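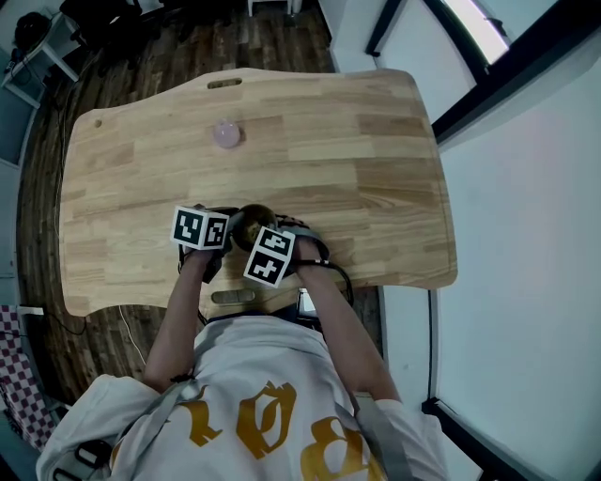

We're Chiriac, a small shop in Prirarbridge that teaches robot hands to pick things up, and the reason this page is longer than the old one is that last June one of our hands wouldn't let go. I've been meaning to write it up properly ever since. Most of what we do starts with a person at a table, moving small things from one spot to another while we record where the hands go. The white cubes with the black-and-white patterns, one on the back of each hand, are how we track position, and if a cube sits even a little crooked compared with where the software thinks it is, everything learned from that session is crooked too. Remember that, it comes back.

I'm Emilian Preda. I started the company with Sylvie Lavoie after we'd both spent too many years on packaging lines, fixing grippers that crushed things. She does the mechanical side and most of the swearing. I do the software, the invoices and this website (you can probably tell).

So, the fault. We had a gripper called Unex running on a bench arm, practicing soft objects. It closed on a rubber ball, lifted it, carried it over to the tray and then just kept squeezing. Sylvie had reached in to move the tray, which she shouldn't have done and will tell you so herself, and the fingers came down across her glove. She hit the stop button. The arm froze exactly like it was supposed to, and the gripper stayed shut, because we had wired the stop to hold the grip so a load wouldn't drop on anybody's foot. Great idea until the load is your thumb! I cut the air line and she pulled free. Bruised, no break, very loud.

We took the whole thing apart that afternoon and found 2 faults. One was a bad cube mount. A screw had backed out, the cube had turned on its plate, and 65 recordings had gone into training with the right hand reading as more open than it was. The gripper had learned to keep closing when it should have been done. The other was ours entirely: no force limit in the gripper itself. We were trusting the trained software to be gentle, and you can't do that.

I threw out all 65. That hurt, I won't pretend it didn't – Sylvie wanted to save half of them and we argued about it through dinner.

What we changed, for anyone who runs similar gear:

Cube mounts are pinned now, so they can't rotate even with a loose screw. We check them against a fixed block before a session and again after it. If the second check is off, the session goes in the bin.

The gripper has its own force limit, set in hardware, and the learned software can't raise it.

There's a separate release button next to the stop, a big green one, that opens the fingers and does nothing else. It was tested 2000 times before we put Unex back on the bench. I sat there for a lot of those with a sandwich.

Hands stay out of the tray area while the arm has power. We had that rule before, on a piece of paper. Now there's a gate, and the arm won't move with it open.

Our newer gripper, Usia, was designed with all of this from the start, and it's the one we send out to customers. Unex still lives on the bench and gets the weird jobs.

If you've got something awkward that needs picking up, or you've had a scare like ours and want to compare notes, come by the shop or drop us a line. Mornings are best – Sylvie's usually got something in pieces by lunch.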